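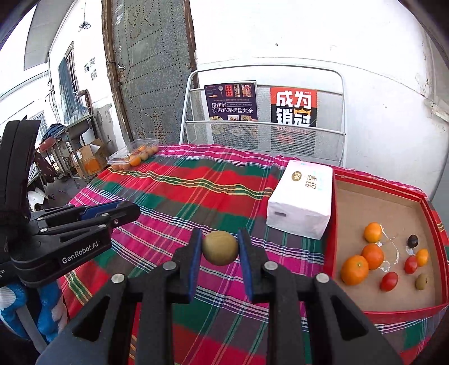

Search this site

Handling Soft Goods with Two-Finger Grippers
Notes for session 4, Teresa Tierney
5 min read

Last time I promised you the story of the Wurkham plum, so let's begin there, and please do stop me if I wander. A fruit-sorting demonstration was running nicely until one finger kept closing after the plum was already held. The skin split, juice got under the pad, and every pick after that slipped a little more. Velimir Yordanov blamed the motor for most of an afternoon, bless him – the fault was a force limit left at the value used for oranges.

What to take from it

1. Look at the pads before you look at the code. Blue pads like the ones we use hide a thin film of juice very well, so wipe them and run a clean cloth over both faces.

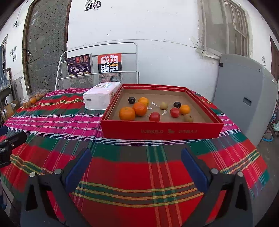
2. Set the limit for the softest thing in the tray. With oranges, tomatoes, plums and kiwis sharing one box, that is probably a tomato, and a firm orange will forgive a gentle grip far more readily.

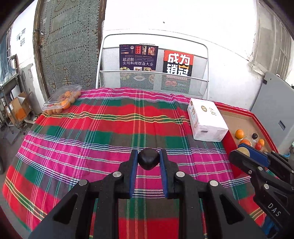

3. Stop after 2 slips in a row. Write down the fruit, the finger opening and the force limit, and only then restart. Keep your own fingers out of the gap until the power is off, please!

For next time, read Dragica Vasić's fault log from Stasance and bring one question about it.

2 comments
5 shares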